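Cluttered desks in simulation: your questions

Since we put the Larton results online in January I've had a pile of emails, and a lot of them ask the same things. So I've answered the usual ones on one page. If yours isn't covered, write to me.

What did you try to find out?

Whether a two-armed robot gets better at tidying and fetching if the simulated desk it learns on is full of stuff it doesn't need. Most of our early training desks were bare apart from the one object that mattered, and the policy that came out of them was hopeless the moment you added a mug. Larton fills the desk with bystanders, as Fumiko Higuchi calls them, and moves them about between episodes. 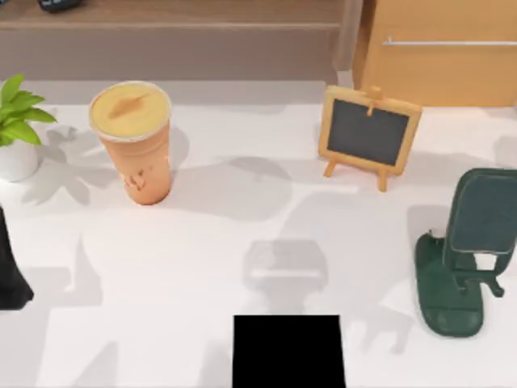 We also move the lights. I was lukewarm on that idea (Ryota Hoshino had to nag me for weeks) but shadows turned out to matter more than textures did. A policy that has only ever seen one lamp position will happily treat a dark patch as an edge.

Does it work, then?

Yes, mostly. We ran 250 test episodes on layouts the policy had never met. Trained on bare desks, it finished 58 of them. I won't quote the cluttered figure until Haris Mirani has rerun it with fresh seeds, but it's a good deal higher and we're pleased!

Which objects give you the most trouble?

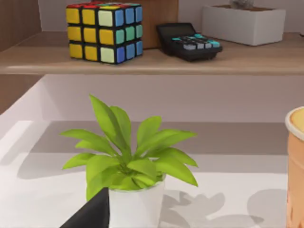

Anything thin, floppy or spiky, and I'd put house plants at the top of the list. Boxy things are easy by comparison. A calculator or a Rubik's cube on a shelf has flat sides and clear corners, but long pointed leaves going off in every direction, with a gripper finger right up against the pot, are a proper headache. We treat the leaves as stiff in the collision model – a cheat, I know, and Drasow (our next version) should let them bend.

Who do I ask about the training code?

Me, please, and be patient.

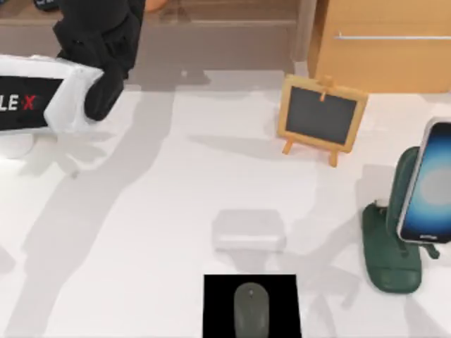

Bożena Ziółkowski
Simulation lead, Larton project

How much data do you need?

Less than I feared. We started with 700 demonstrations, all steered by hand inside the simulator, and then let the software shuffle the surroundings to make many more versions of each. Past a certain point, extra shuffling does very little. Extra demonstrations still help, sadly for whoever has to sit and do them.

Why several camera views?

One view hides too much. An arm reaching across the desk blocks whatever is behind it, and a camera near the gripper sees lovely detail but has no idea what the rest of the room is up to. We feed the views in together and drop one at random during training, so the policy can't lean on a favourite.

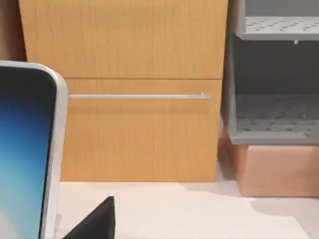
Dropping views cost us a bit of accuracy early on and Shota Miyazaki wanted to scrap it. I'm glad we held out, as the later runs caught up.

Will it run on a real robot?

We haven't tested that properly, so please don't cite us as if we had. Everything on this page is simulation. Real trials come after Drasow.

Can I have the scenes?

Soon. The layouts need a tidy and a licence first.

Last updated 23/02/2026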